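Folding a hand towel from a heap

Works for any small terry towel. Clear a table first, put a cloth down if the top is slick. Green one on ours, helps you see the edges of a light towel.

Towel lands in a pile, fine. Don't smooth it yet. Look for the label or a hem, those are your way in.

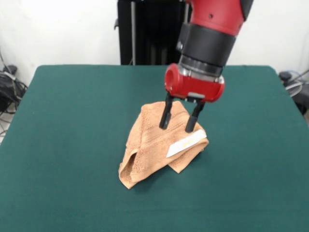

PRUMTHORPE, May

Label on this one is white, sewn on at the edge. Easy to spot against the tan. So you've got an edge without digging. Follow it with your fingers till you hit a corner.

1. Pinch the corner. Just the corner, not a fistfull.
2. Lift it clear of the table, let the rest hang.
3. Find the next corner along the short side. Other hand.
4. Pull apart gently, lay flat, pat out the bumps.

Grabbed the middle by mistake? You get a lopsided triangle with points sticking out. Pick one of teh points and start from there.
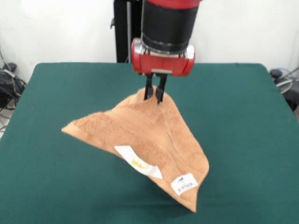
by Imogen Birkett

The woven bands are handy too. Smoother than the loops, you can feel them. Line them up when you fold, short end to short end, then in half again. Thirds if your shelf is narrow.

Label goes inside. Stack with the fold facing out.

Bath sheets next, those need 2 people.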